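Addo Opens Public Wardrobe Room at Prusska Hall
Shared clothing service will lend everyday and interview wear at no charge

21 April 2021

Addo, the clothing reuse association, today announced the opening of a public wardrobe room on the ground floor of Prusska Hall. The room gives residents a place to borrow, return and donate clothing in good condition. It replaces the service counter that the association has operated from the building's east entrance.

The wardrobe room opens with 707 garments in its lending stock, covering adult and youth sizes. Coats, work shirts, trousers, skirts and knitwear make up the greater part of the collection. A smaller section is set aside for interview and ceremony wear, which may be reserved in advance.

Garments are kept on hanging rails and arranged by size first and by type second. The association chose open rails over closed cabinets after a trial period at the former counter, during which visitors asked repeatedly to look through the stock for themselves. Heavier knitwear is folded and shelved to protect its shape.
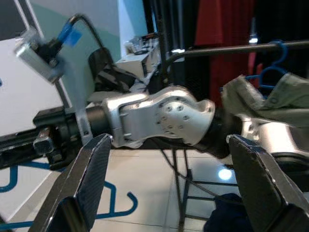

Blue hangers on a dark rail

"Blue hangers on a dark rail are a modest beginning, and we are pleased with them," said Adjoa Dramani. "People who come to us for a winter coat or a shirt for a first day of work should be able to choose it in the same way they would choose it in a store. The room has been planned with that in mind, from the height of the rails to the width of the aisles."

The fitting-out of the room was carried out by Enico, which supplied the rails, shelving and fitting booths under a contract awarded last year. The work included new lighting, a repaired floor and two fitting booths, one of them with step-free access and a fixed bench. Walls and ceilings in the adjoining corridor will be repainted later in the year.

Laundering and minor repairs will be handled by Iker, a textile care workshop that has worked with the association on earlier collections. Returned garments are to be inspected, washed and pressed before they go back on the rails. Items that cannot be repaired will be sorted for fiber recycling.

"Most of what we receive needs very little – a button, a hem, a careful wash," said Marit Nordin, Head of Textile Care at Iker. "Wool and fleece take more time, and we ask donors to tell us if a garment has been altered or treated at home."

Borrowers may take up to three items for a period of four weeks. Loans can be renewed once, unless another visitor has reserved the garment. Registration is open to all residents and requires proof of address. During the former counter's last year of operation, 402 households were registered, and their accounts have been transferred to the new room without any need to reapply.

Donations are accepted during opening hours. Clothing should be clean, dry and brought in a closed bag. The association is not able to accept underwear, swimwear or shoes at this time. Hangers are welcome if they are undamaged.

Visitors are asked to book a time slot before coming to the room. Slots may be reserved by telephone or at the Prusska Hall reception desk.

About Addo
Addo is a nonprofit association that collects, maintains and lends clothing for everyday use. It is financed by membership fees, grants and private donations.

Media inquiries
Addo Press Office, Prusska Hall, ground floor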